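Allel arm stops dead on spoon pickup, fault 1473

horrocks_fan
Posted 22/02/2025
Stir test again. The arm goes for the spoon, closes, then faults with 1473 and drops whatever it's holding. Support at Ulard says "recalibrate." I've done that 10 times. I don't buy it. 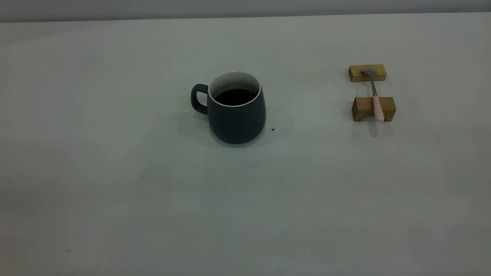
The mug is the part that worries me. A dropped spoon is a nuisance, but if it lets go over hot coffee with someone's hand nearby, I'd call that a safety problem.

beltdrive60
Are you gripping the handle or the neck? The neck is thin. Could be plain slip.

horrocks_fan
Handle, every time. And slip shouldn't open the fingers.

Butville_Tom
Disagree. On ours it does. Slip trips the force limit, the limit kills the grip. Lower the speed to 60 and try again.

horrocks_fan
So the safety stop drops the load? Who signed off on that?

beltdrive60
It's in the manual — badly worded, but it's there. I'd still check the cable first.

horrocks_fan
Cable's new. Trying 60 tonight with cold water. Not expecting much.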